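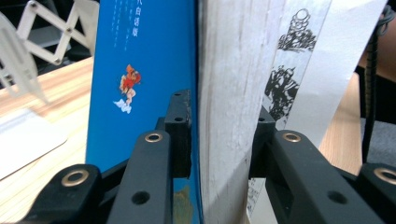
Step 2: Measure the book

Lay the book flat and measure height, width and thickness at the spine. Add 4 mm to the thickness for the board.
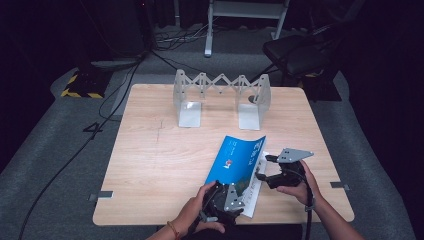
Write the figures down before cutting. The Dankwa board used in step 1 is sold in sheets 400 mm wide, enough for one case.

Step 3: Cut and label
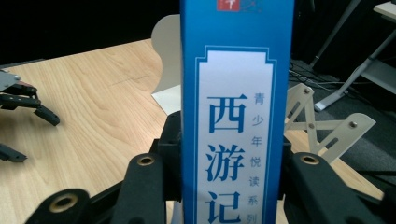

Cut the label from plain white paper, 76 mm wide. Leave it overnight under a weight once pasted. A white panel on blue, with the title running downwards, stays readable on a narrow front. Trim any loose edge with a sharp knife.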